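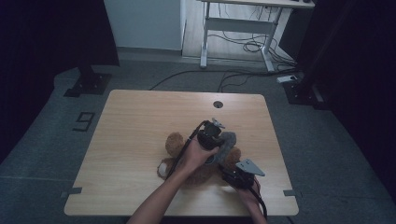

Review: Dosteck managed cloud storage for small firms

July | By the Sedonley business desk
4 min read

Dosteck rents out storage space in its own data center and sells it mainly to companies too small to run a server room. We moved our archive there in the spring and have used the mid-level plan, called Trerix, since then.

The plan costs $90 a month and includes 2,000 GB. Our archive came to 1,175 GB when we signed up, so there is room left. Going over the limit brings an extra charge, which is listed on the second page of the contract.

Setup took one afternoon. The upload tool stopped twice and picked up where it left off both times. At the end it gave us a list of 373 files with names it could not accept, mostly older invoices with slashes or accents in them. We had to rename those by hand. The Štefanec plan, one step up, has a batch rename tool, and it should be in the cheaper plan too.

Daily use is fine. Folders open quickly and search works on file names but not on the text inside documents. Support answers email within a few hours. Phone support closes at 5 p.m. Eastern, which is early for customers out west.

Billing is monthly and you can cancel with 30 days' notice. Getting your data back out is free once a year.

We plan to stay on the Trerix plan.

This site uses cookies. By continuing to browse you accept our cookie policy.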